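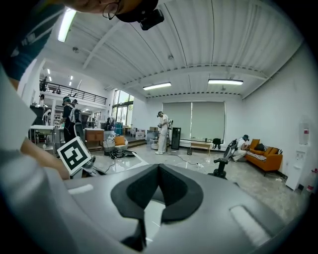 Planning and Buying Equipment for the Shared Hall: Frequently Asked Questions

The following answers are issued by the Equipment Office of the Dirkska Institute to groups preparing a request for handheld grippers, headsets, robot arms and the items that go with them. They apply to the hall at Brostau and to the smaller rooms at Prustow. Please read them before completing Form E.

Who may submit a request?

Any recognised group with a cost code. Visiting groups must apply through their host. Requests from individual students are not accepted, though a student may prepare the form for a group leader to sign.

What does a standard station consist of?

A standard station is one pair of handheld grippers with their marker tags, one headset, one table and the charging equipment for all of these. The current budget figure is 2,347 pounds per station before delivery. Recording computers and storage are requested separately in Part 3 of the form.

May a group order single grippers?

Yes, as replacements. New stations are always supplied with a pair. A single replacement gripper is budgeted at 1,102 pounds, and the group should state which hand it is for and give the serial number of the unit being withdrawn.

Should we ask for a robot arm or for handheld grippers?

The Office does not decide this on a group's behalf. Groups whose work consists mainly of recording people carrying out household tasks have usually found handheld grippers sufficient for the first year. An arm requires a stand, a clear working area and a signed safety plan, and it takes considerably longer to arrive. If both are wanted, submit two forms so that the grippers are not held up by the arm.

How should power and cabling be budgeted?

Generously. This is the item most often left out. Each station needs charging points for the grippers, the headset and any telephone used with them, and extension leads must be long enough to reach the table without being pulled tight. Cable covers should be included wherever a lead will cross a walking route. The allowance for power and cabling is 774 pounds per group and may not be moved to another heading. 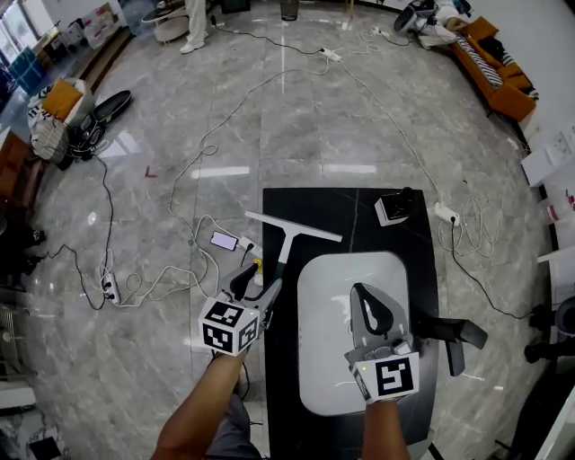
Leads and chargers bought under this heading remain the property of the hall and must be labelled on receipt. Personal chargers may be used once they have been tested.

Are furniture and household objects covered?

Tables, chairs and sofas are drawn from the common stock and need not be budgeted. Small objects used in the tasks, such as trays, cloths, cushions and cleaning tools, are bought by the group from its own consumables budget. Please keep receipts together and submit them monthly.

How much floor area should we plan for?

Plan for the table, the person working at it and enough room for a second person to pass behind. Groups sharing the hall should agree a layout with their neighbours before the order is placed. A plan drawn by hand is acceptable if the distances are written on it.

Who is the approved supplier?

Grippers, tags and mounts are ordered through Heitmann under the existing agreement. Groups may propose another supplier by attaching 2 written quotations and a short statement on spare parts. Orders placed directly by a group will not be reimbursed.

What should be set aside for wear and repair?

Finger pads and marker tags are treated as consumables. A tag that is scratched or has lifted at a corner should be replaced before the next recording. Batteries are replaced centrally. For arms, the annual service is charged to the group and should appear as a separate line.

When is the closing date?

Forms received by the end of March are considered for the following budget year. Later requests are considered only where equipment has failed. The counter at Brostau accepts paper forms until 4 pm.

Can equipment be borrowed before we buy?

One loan station is held at Prustow and may be booked for up to three weeks. A group that has borrowed it should attach the loan record to Form E.

What happens to equipment when a project ends?

It returns to the hall pool with its cases, leads and log book. Missing items are charged at replacement cost to the last group named in the log.

Related documents: Form E; Safety Plan for Arms and Stands; Hall Layout Guidance; Loan Record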